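Questions I keep getting about the two-arm cell

I look after the simulated tabletop cell at Kasoma, and most of my inbox is the same handful of questions. So I wrote the answers down. Last updated 01/10/2019.

Do I have to set up both arms if my task only needs one?

Yes, please do! The two arms share one table and they're checked against each other for collisions. If you leave one out of the setup, the other will happily plan a path straight through it. Park the spare arm with its gripper open and off to the side, and it won't bother you.

Which arm is "right"?

The robot's right, always. In the overview camera that arm comes down on the left side of the picture, and I've watched plenty of smart people (me included) tune the wrong one for an hour. Check the arm name in the config before you touch a single gain.

How do I check the grip on the cup?

Use the close view that looks past the fingers, and stop the run right after the gripper closes. You want to know where a finger sits against the cup wall before you lift anything. 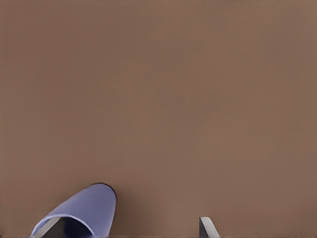
If the contact looks off, change the approach height first and the finger force second. People go for force right away – I get it, it's the easy slider – but too much squeeze makes a thin-walled shape jitter in the solver, and then you're chasing two problems. Save the old value before you change it. Sun-ja Kang keeps hers in a plain text file next to the config, and I've copied the habit.

The fingers barely show up in my close view. Is the camera wrong?

Probably not. They come in low, right at the bottom edge, and most of what you get is table. If you can't find them at all, reload the camera mount from the Brumer preset and start over from there. Don't nudge the angle by hand, or your runs won't match anybody else's.

Where do the tray and the bowl go?

The layout file takes care of that. The red tray loads near the middle of the table and the teal bowl loads on the tray. If you move the tray, move the bowl with it, because they're two separate objects and the bowl will just stay where it was.
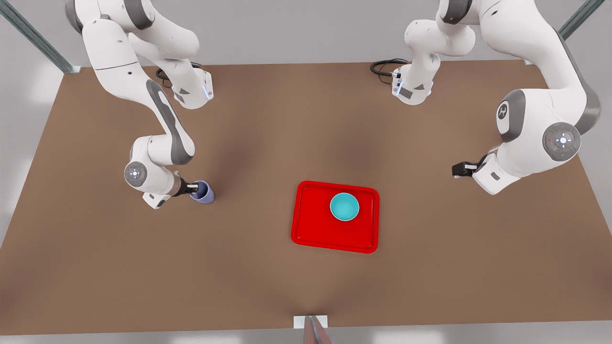 Run the reach check again any time you change the layout, even a little. It takes 53 seconds on my machine and it has saved me whole afternoons. Check both arms, with the cup held as well as without it – a path that's fine with empty fingers can still clip the rim of the tray when there's a cup hanging off the end.

I get error 117 when I reset. What now?

That one means the joints loaded before the table did. Close everything, load the table, then load the arms. If it comes back, send me the log and tell me which layout you had open.

How often do you redo the calibration?

Every July, plus any time someone swaps a gripper model. The last full pass went through 2296 poses, so start it before you go home!

Can I use my own cup?

Sure, as long as it has a proper collision shape. Keep it hollow if you plan to grip it by the wall.

Recent pages
Loading the Ferkard gripper model
Joint limits, and why yours look different
Obeidat layout files: a short guide
Camera presets for the two-arm cell
Reset errors, the full list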